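Casual Packing Hand, Computer Accessories
Wodent Refurbishing

Posted: Jul 4, 2023
Hours: casual, mornings
Reports to: Efe Edet

About the job

Wodent takes in used office keyboards, cleans them and packs them for resale. Most of our stock goes to schools and small offices. We have an order of 200 full-size keyboards for Sadowski and need another person on the packing tables until it is filled. There may be more work after that, but we can't promise it.

What you will do

Collect keyboards from the intake shelves and lay them out on the bench. Check that every key is there and that the numeric keypad has no cracked caps. Wipe down the case. Untangle the cable, coil it and fasten it with a tie. Check the USB plug for bent metal. Bag the keyboard, label it and put it in the carton for that order.

Anything with a damaged cable goes in the repairs tub. You won't be asked to do repairs.

What we are looking for

Steady hands and some patience with knotted cables. You need to be able to read a packing list and stand for most of a shift. Experience in a warehouse or mail room is useful but we will train you. The first 2 shifts are paid training.

You will need closed shoes. We supply gloves, aprons and tea.

Where you will work

The packing room is carpeted and has light wooden tables. We work on white boards laid over the tabletops so that small parts and dirt show up. Keyboards come to the bench with their cables still attached.

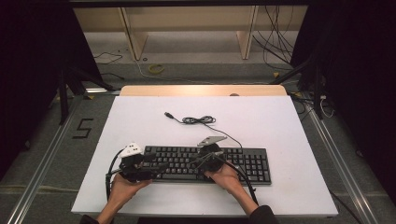 How to apply

Send a short letter and the name of one referee to Remigiusz Malinowski at the Wodent front office, or drop them in at the counter. Tell us which mornings you can work and when you could start. A full résumé is fine but not required. People who applied in February are welcome to apply again.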